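Home | Posts | Notes | Code | About

Relabeling dropped grasps in two-arm letter sorting

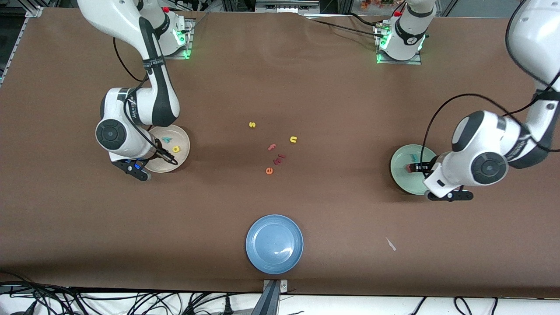
Both arms over the plates, with foam letters still in the middle of the table.

October 15, 2019

Print this post | E-mail this post

The July post ended with the sorting policy stuck at a success rate I was not happy with. I have since changed one thing in the training data, and the result is large enough to write down.

The task is unchanged. Foam alphabet letters are scattered on the table and the two arms move them onto plates. Each arm is commanded separately at 10 Hz from a shared observation. The training set is 3,812 single-letter transfers, recorded by teleoperation and stored in the Gostus format.

The problem was the labels. Our segmentation script (the one in Plidska) marks a transfer as finished when the gripper opens over a plate. Foam is light and a little tacky, so a letter often stays on one finger after the opening command and comes down late, or comes down on the rim. The script counted all of these as good. The policy learned to open early and move away, and it did so with great consistency.

The change: instead of taking the gripper command as the end of the segment, I take the first time step at which the letter's tracked position has been still for 70 consecutive samples of the overhead tracker. If that position is outside the plate, the segment is kept but marked as a failure, and its last portion is masked out of the loss. The approach and grasp are still useful, so I did not want to throw them away.

Network, optimizer and number of updates were all held fixed. With the old labels the policy placed 70 percent of letters inside the rim. With the new ones it placed 84 percent. Most of the gain is on the arm that has to reach farther across the table, where the wrist comes in at a steeper tilt and the letter tends to hang on.

Two caveats. The stillness test fails when the other arm bumps a plate, and I have no clean fix for that yet. Renato Echeverría suggested tracking the letter in the plate's coordinates, as he did for the bin work at Skokton, and I will try it next. Second, thin letters are still worse than wide ones under both labelings. I suspect finger spacing, but have not tested it.

Training the relabeled version took over 10 hours on the Nguyen machine, the same as before. The relabeling script is on the Code page under "settle".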